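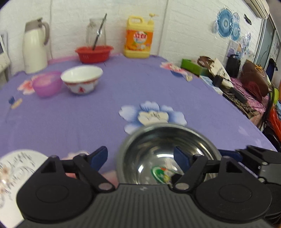 Bench notes / Kitchen chores

February 2019

Table clearing, second go at it. Writing this up fast before I forget which settings were which. Elis has the proper log, this is just what I'd want to read in a month.

Question is still the one Branwen put on the whiteboard in December: can the thing clear a table after a meal and get the dishes to the sink, no help, no babysitting. Short answer no. Longer answer is it can do bits of it and the bits are getting less embarassing.

Bowls first. Steel one is the hard one and I knew it would be. Shiny inside, so the depth is garbage, it picks up whatever is around it and the software thinks there's a hole or a second object in there. The label down near the bottom of the bowl shows up in the reflection and the segmenter loves that, keeps wanting to call it a separate item. Pads have to come in from both sides and close on the outside wall. If one pad arrives early the bowl just slides off across the cloth. Hand-held demos are fine because a person feels the slip and corrects without thinking. Policy doesn't. Chak-lun says more demos, I say slower close. Probably both.

White ceramic with the red figure on it: good. Matte enough, strong edge against the purple. Pink-purple plastic bowl: so-so. See-through enough that the cloth color comes through the side and the two nearly match. Had real hopes for that one, light and grippy, and it's the detection that kills it. When the white bowl is standing right next to it the two get merged into one blob and the grasp point lands in the gap. Moving them a hand apart fixes it but no family is going to space their bowls out for us.

Plate. Don't ask. Flat things on a soft cloth, fingers too thick to get under the rim. We need either a tilt move (press one side, lift the other) or drag to the table edge and take it from there. Dragging takes the cloth with it. Nest wants to pin the cloth. I think that's cheating, Tegwen thinks it's fine for now so long as we write it down. So, written down.

The tablecloth itself. Big flowers. We got false objects on the flowers all over the place with the old Wutberg model, esp the pale blue and cream one, which is plate sized and it went for it again and again. Retrained one is much better, still twitchy on the pink ones. I want to keep the cloth. Everybody's demo video has a bare white table and then people wonder why it falls over in a real kitchen.

Back row against the wall, thermos jug, red basket with the glass vase in it, the yellow dish soap: all marked as leave alone. Planner respects that but swings wide to avoid them and loses time. The vase worries me most, clear glass with a metal rod leaning in it, the rod gets seen and the glass mostly doesnt. Padded the keep-out zone by hand. Need a better way.

Did not touch the side surface at all. Bags, boxes, speaker, the big brown cloth thing with the net. That's a whole seperate project and anyone who says "tidy up" like it's one task should be made to look at it for a minute.

Data: target is 3,000 demos across all the table chores, we're at 907 that pass the check. 150 of those are bowls only, and I'd toss a few for bad timing on the close. Kołodziej scripts for the check are working again after Tegwen fixed the clock drift, thanks.

What I'd tell the Tetmont people if they call: a machine can pick up a bowl it has seen before. It can't clear a table. A shop floor with fixed trays and one kind of part is a different story and I'd be happy to promise them something there. At home everything is a slightly different shape, on a different cloth, next to something breakable. I did the whole table by hand afterward while the batch uploaded and was done before it was.

To do
- slower close on steel bowl, try 3 speeds, same start pose
- dull tape inside the steel bowl just to prove its the reflection (take it off after!!)
- plastic bowl against a plain cloth, compare
- ask Nest about thinner pads, the dark blue ones are nice and soft but too fat for plates
- tilt move for plate, Elis has a sketch
- merge blob bug, Chak-lun
- move the Ninenau backup drive, it's nearly full

Screws on the finger joints: check them before each batch pls, put a dot of threadlock on if any have backed out. Small bottle is in the top drawer w/ the hex keys.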